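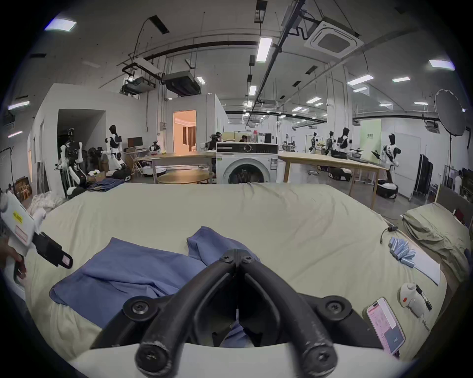
De: Guido Guerra
Para: lista Andia
Asunto: Re: doblar encima de la cama, ¿sí o no?

Baldur Bech escribió:
> Yo siempre doblo sobre la mesa. En la cama se me hunde
> todo y las camisetas salen torcidas. ¿Alguien lo hace
> de verdad en el colchón y le queda bien?

¡Yo, Baldur! Llevo años doblando en la cama y no lo cambio por nada (bueno, por una mesa a mi altura quizá sí, pero las que tengo me dejan la espalda hecha polvo).

Lo primero es estirar la sábana de abajo, porque si está arrugada la prenda se agarra y acabas peleándote con las dos. Luego extiendo la ropa boca abajo, la aliso desde el centro con la palma y meto las mangas. Con las prendas azules finas, esas que se hacen un gurruño en cuanto las sueltas, doblo primero a lo largo y después en tres.

Otra cosa — quitad antes el móvil, los bolis, los cables y las pilas. Yo los voy dejando a un lado y siempre acaba algo dentro de una manga. En junio lavé un rotulador negro y todavía me acuerdo.

Leonidas, ¿tú seguías enrollando en vez de doblar? Cuéntanos cómo haces las sudaderas, que a mí me salen como un brazo de gitano.

Un abrazo,
Guido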